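Print this page
E-mail this page

Speaker notes: our visit to the Nastwood open day
Talk to the evening group, 1 Aug 2023

Start by thanking everyone for coming out, and say sorry to those who heard a shorter version of this in April, before we had even booked the coach. Eighteen of us went in the end, and I think every one of us came home with a favourite bit.

Explain where Nastwood is (past the Gernska turning, then keep going long after you think you should have stopped). The welcome was lovely, with tea in proper cups, and then we were taken through to the Koubek room, where the robot arms are. I had expected something loud and rather grand, like a car factory on the television, and what I got was a big table marked out in squares with blue tape and a yellow soft toy sitting on it! Let people enjoy that for a moment before going on.

Next two slides, leave them up for a good while.

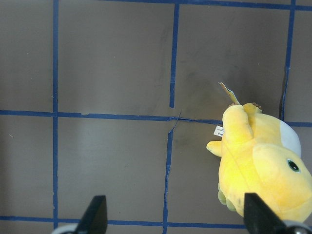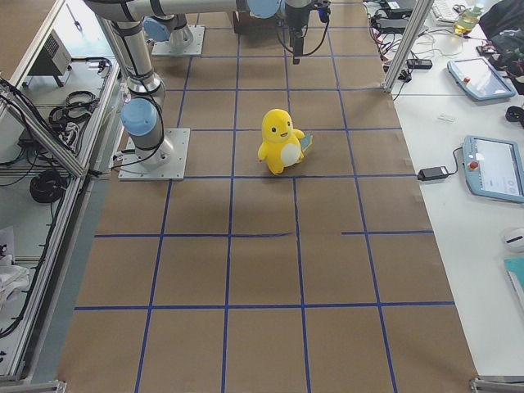
Go on to what our guide told us about picking things up. A box is easy, she said, as it has flat sides and keeps its shape, but a soft toy squashes and rolls and never lies the same way twice. Ask who has tried to get one out of a grabber machine at the seaside. (Pause for hands. There are always hands.)

Mention the question from our back row about whether the arms get tired, and how kindly it was answered. They don't, but the people do, and so there is a break every 2 hours.

Then the Bandeck workshop next door, but keep it short, as I always run over here. Do tell them about the stairs, all 11 of them, and the good handrail, for anyone wondering about coming next time.

Finish with the sign-up sheet by the door. Seats on the coach go quickly, so please put your name down tonight and write clearly.

Print | E-mail to a friend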